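Gralano Price Labeling Rules: Frequently Asked Questions

Published by the Gralano Office of Weights and Trade. Updated 9 October 2020.

These answers cover the unit price labeling rules for packaged dry foods sold in shops and market stalls in Gralano. They do not replace the text of the rules. Where the two differ, the text applies.

SCOPE

Which products are covered?

Flour, dried beans, lentils, oats, cornmeal, sugar, salt and dried pasta, when sold in a sealed package. Products weighed in front of the customer are covered by the open scale rules, which are published separately.

Which sellers are covered?

Any seller with a fixed place of business and a sales area of more than 600 square feet. A permanent stall in the Tadomton covered market is treated as a fixed place of business. The floor area of adjoining stalls under one license is added together. Storage rooms, staff rooms and loading areas are left out of the calculation.

Are online orders covered?

Yes, if the goods are picked from a covered shop. The unit price must appear on the same screen as the selling price, before the item is placed in the cart.

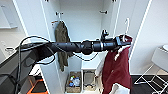
LABELS

What must the label show?

The selling price, the net weight and the price per pound. For packages under 2 ounces, the price per ounce is used in place of the price per pound. All figures must be on the same label. A separate card or list at the end of the aisle does not meet the rule.

How large must the figures be?

The unit price must be at least half the height of the selling price. It must be printed in a color that can be read against the background of the label. Handwritten labels are allowed if they meet the same size rule.

How is the unit price rounded?

To the nearest cent. A result that falls exactly on half a cent is rounded up. Prices per ounce are shown to one decimal place of a cent.

What happens during a temporary price cut?

The label must show the unit price at the reduced price. The earlier unit price may be left in place if it is crossed out. Offers that depend on buying more than one package do not change the unit price of the single package, and no second figure is required.

Do bonus packs need a different label?

The net weight on the label must be the full weight, including the added portion. The unit price is worked out on the full weight.

RECORDS AND INSPECTION

How long must price records be kept?

For 52 weeks from the date of the price change. Paper and electronic records are both accepted. The record must show the product, the package size, the old price, the new price and the date the change took effect on the shelf.

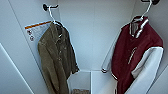 Who carries out inspections?

Inspectors from the Seyoum district office visit covered shops without notice during opening hours. They carry a written authorization and must show it on request.

What does an inspector check?

A sample of shelf labels is compared with the price charged at the register and with the weight marked on the package. Packages may be weighed. A package that is opened for testing is paid for by the office at the selling price.

What are the penalties?

A first finding results in a written notice with a period for correction. A second finding on the same point can lead to a fine of up to 2,000 dollars. Charging more at the register than the price on the shelf is handled under the general trade code and has its own penalties.

Can a finding be appealed?

Yes. Appeals are filed in writing at the Golby hearings desk. The notice states the deadline. A fine is not collected while the appeal is open, but the label must still be corrected.

Is there a transition period for small packages?

Stock labeled by the producer before the end of May may be sold until it runs out. Shelf labels are not included in this exception.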